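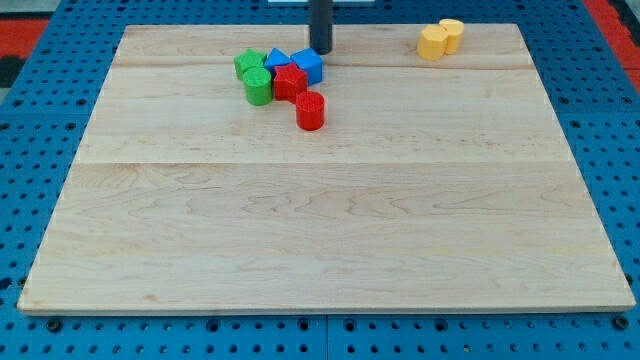

21 May 2025

Glue notes, continued from the last entry, which I left in a bit of a muddle (sorry, Siiri, I know you were trying to follow it).

The hide glue from the Rantala batch has finally come around. I soaked the granules overnight in cold water, as I always do, and this time I used less water than my usual splash-and-hope, and what a difference! It ran off the brush in a proper thin string and didn't go to lumps at the edge of the pot. I let it get a little too warm after lunch while I was on the phone with Vondbridge about their chairs, and there was a skin on it when I came back, but it stirred out and I've kept it. If it smells wrong tomorrow it goes in the bin and I start over.

About the chairs. They date from 1976, according to a paper label under one of the seats, and whoever put them together used a white glue that has gone brittle in every joint I've opened so far. I was so pleased about that. Brittle lets go with a tap, and rubbery takes all afternoon with warm vinegar and a toothbrush and a good deal of muttering. The back legs came out of the first chair with hardly any persuasion. The stretchers were more stubborn and I left them overnight with damp rags wrapped around the joints, which is a slow way of doing it, I know, but I've split a stretcher before by being in a hurry and I still think about it.

Kaisu asked me why I bother with hide glue on chairs that never had any in them to begin with, and it's a fair question. My answer is that somebody will have to take these apart again one day, and I'd like that person to think kindly of me. She thinks I just like the pot. She may be on to something there.

Test pieces: I glued up 10 pairs of maple offcuts, half with the new batch and half with the liquid Stosex, and clamped them all the same. The Stosex gives you far more time to fiddle, and I do like to fiddle. The hot glue grabs before I've got the second clamp where I want it. Warming the wood first helped a great deal (hair dryer on low, held well back), so please let's write that down as a habit and keep the dryer in the glue drawer, where it belongs, and away from the sink.

I'll break the pairs after they've had 5 days. No peeking before then, and that goes for me too. Last time I cracked one open early out of pure nosiness and learned nothing at all from it.

Cleaning out the old sockets: scraped first, then 300 grit on a dowel, very lightly. I'd like to try the scraper alone on the next chair. The paper makes a nice clean hole, but I can feel it making the hole bigger too, and these tenons are slack enough already. One of them will need a shaving glued around it before it goes back. I have some thin maple put by for that in the Rornano tin, under the sandpaper.

Still to do: ask Vondbridge whether they want the label left where it is (I hope so, it's a lovely thing), order more brushes, and find out who has my small mallet. Siiri, the pot is unplugged and the lid is on. Please don't wash the brush in it, there's a jar of warm water next to it for that.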